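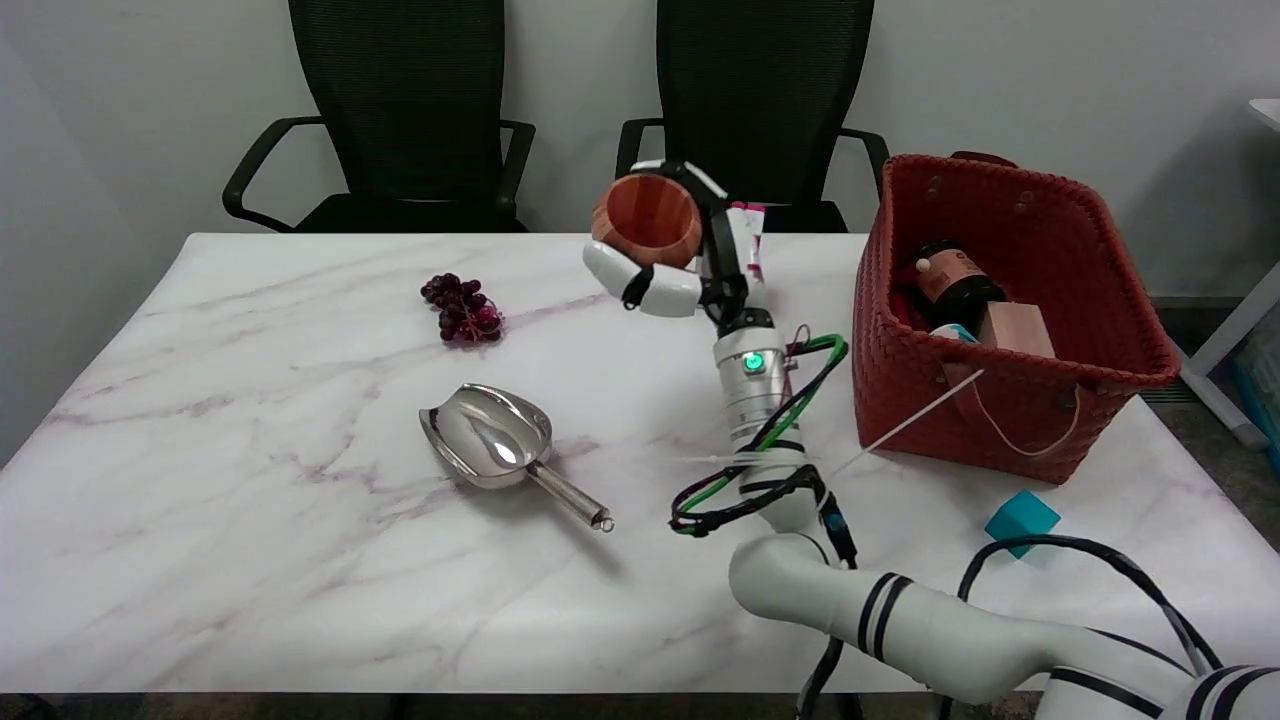 ## Keeping the Kitchen Open: An Interview With Herman Santoso

Herman Santoso has managed the community dining program at the Gilville Senior Center since it moved out of the old parish hall in Pulesby. He spoke with the center's newsletter on Jun 17, 2026, shortly after the program's spring review was completed.

The program serves a midday meal to 100 members. When Mr. Santoso was appointed, the figure was 40, and most of those guests ate quickly and left. "People came for the food, and the food was fine," he said. "But the hall was cold and the chairs were bad. You could not expect anyone to stay for a second cup of coffee."

The first change he made was to the hours. Lunch had been served at noon sharp, which did not suit members who rode the bus from Kellau. Service now runs until two. The second change was to the menu, which is set by the cooks and posted in March and again in the fall. Soup is offered every day. Mr. Santoso described it as the one item he would never remove – "I tried a week without it, and I heard about it in the parking lot."

Costs remain his main concern. The center charges members a small fee for each meal, and the fee went up this year for the first time under his management. He said the decision was discussed at length with Malcolm Furnival, the center's director, and that members who could not pay the new amount were asked to speak with the front office in private. So far 10 have done so, and all continue to attend.

Asked about the coming year, Mr. Santoso said he hopes to add an evening meal in the winter months, when many members eat alone. The plan depends on hiring a second cook. A request for funding has been sent to the town, and a reply is expected before the fall menu is posted.

He was also asked what he eats himself. "Whatever is left at two o'clock," he said. "Usually it is the rice."

Members who wish to comment on the fall menu may leave a note at the front office.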